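Notes on Heating Oil Storage and Purchasing in Rural Districts

Members of the reading public who follow this blog will be aware that its usual subject is the wholesale movement of petroleum products. The present entry is concerned with the other end of the chain, namely the domestic and small commercial tank, and with the manner in which kerosene is bought, delivered and kept in places that the gas main does not reach. Several correspondents wrote during November to ask for a general account, and I have set down what I was able to gather.

The district I know best is the valley above Nondormont, where I have lived for the greater part of my working life. There are 389 properties on the delivery round, of which the majority are dwellings and the remainder are farms, workshops, two chapels and a primary school. Until a few years ago each household placed its own order by telephone, usually when the gauge was already low, and paid whatever the supplier quoted that morning. The supplier in turn sent a tanker up the valley road for a single drop, sometimes twice in the same week. The cost of that arrangement was borne by the customer.

The buying group was established on the suggestion of Emlyn Eynon, who had managed fuel contracts for a haulage business and who understood the way in which a distributor arrives at its price. His proposal was simple. Orders would be collected during the first ten days of the month, combined into one enquiry, and put to three distributors on the same morning. The lowest delivered price would be accepted, and each member would continue to hold an individual account with the supplier. The group would at no point handle money or own fuel. This last provision has been retained without alteration and I would recommend it to any district considering a similar scheme.

The minimum order remains 500 litres. It has been argued at more than one meeting that the figure should be lowered to assist pensioners and those with small tanks, and I have sympathy with the argument. The difficulty lies with the distributors, whose vehicles must be metered and calibrated for each discharge, and who regard anything below the present minimum as uneconomic on a road of that gradient. A compromise was reached whereby two adjoining properties may place a shared order and receive it in separate discharges during one stop. Arumugam, the distributor which has held the work for most of the recent rounds, accepted the compromise in writing. Readers elsewhere should obtain a similar undertaking before relying upon it.

With regard to price, I am frequently asked whether it is better to buy in summer. The traditional advice is that it is, and for many years the advice was sound. Demand for kerosene was low in the warm months and distributors were willing to reduce their margin in order to keep drivers employed. The position is now less clear. The cost of crude and the rate of exchange have a greater effect upon the final figure than the season does, and a household which filled its tank in July has on occasion paid more than its neighbour who waited until October. My own practice is to divide the year's requirement into two purchases and to give no further thought to the matter. Those who wish to follow the market closely are free to do so, but the saving on a tank of ordinary size seldom repays the hours spent.

Members should also be aware of the difference between a quoted price and a fixed price. A quotation given in the morning may be withdrawn in the afternoon unless the distributor has confirmed the order. During periods of disturbance in the market, quotations have been honoured for no longer than a few hours. The group's practice is to ask for confirmation by return, to record the time at which it was received, and to treat any later variation as a new quotation.

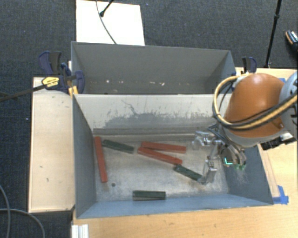 Red and dark green bars in an open metal bin, with a gripper reaching in from the right.

I turn now to the tank itself, a subject on which rather less care is taken than on price. The older steel tanks in the valley were installed on brick piers and have in many cases outlived the boilers they were bought to serve. A steel tank will give long service if it is painted and if water is drawn off from the sump at the lowest point. Water enters through a poorly fitting cap or vent, and it also forms by condensation on the inner surface when a tank is left part empty over a cold season. It settles beneath the oil, where it encourages corrosion of the floor. By the time a stain appears on the outside, the damage is well advanced.

Plastic tanks do not rust but they are not permanent. Prolonged sunlight makes the material brittle, and the first sign is commonly a fine crack near a moulded seam or around a fitting. The base must be flat, level and continuous. I have seen a tank placed across two rows of concrete blocks with nothing between them, and the underside had sagged visibly into the gap. The owner had been told by the previous occupant that it had always been like that.

A bunded tank, in which the inner vessel is contained within an outer one, is to be preferred in every case and is required in many. Property owners should consult the rules which apply to their own part of the country, and should pay particular attention where there is a well, spring or watercourse nearby. The school replaced its single-skinned tank with a bunded model supplied by Kallau, and the work included a new base and a fire valve at the point where the supply line enters the building. I mention the fire valve in particular. It is a small item and it is often missing from older installations.

Remote gauges have become common and are of some assistance. The type fitted most often in the valley is the Tulavo, which sends a reading to a receiver plugged in indoors. It displays the level in ten steps and is sufficiently accurate for the purpose of deciding when to order. It should not be regarded as a leak alarm. A sudden fall will be shown, but a slow loss from a cracked fitting or a damaged underground line can be mistaken for ordinary consumption over many weeks. The only reliable protection is to keep a written record of the level and of the quantities delivered, and to compare one winter with another.

One such record was kindly lent to me by a member who has kept it since moving into her house. It shows a consumption of 3,774 litres in the last complete year before the loft was insulated and the boiler jet changed, and a steady reduction thereafter. I do not propose to draw a general lesson from a single property. It does, however, illustrate the value of having the figures to hand, and the engineer who attends her boiler has remarked that it is the first document he asks to see.

The annual service should include the replacement of the nozzle, the cleaning of the filter, an inspection of the flexible hose and a combustion test with a printed result. The result should be retained. Where the hose is of the braided type it ought to be renewed at each service as a matter of course.

Finally, I have been asked to state the current position on membership. The group has 210 active members, this being the number who placed an order at least once in the past twelve months. Applications from properties below the bridge at Nondormont are being held for the present, as the distributor treats those addresses as a separate round and has not yet confirmed whether they may be joined to ours. Applicants will be informed in writing. Those who are already members are reminded that orders close at noon on the tenth, and that access notes for the driver, including the position of the fill point and any gate which must be unlocked, should be sent in with the order.

Correspondence on underground supply lines has been received from three readers and will be dealt with in the next entry.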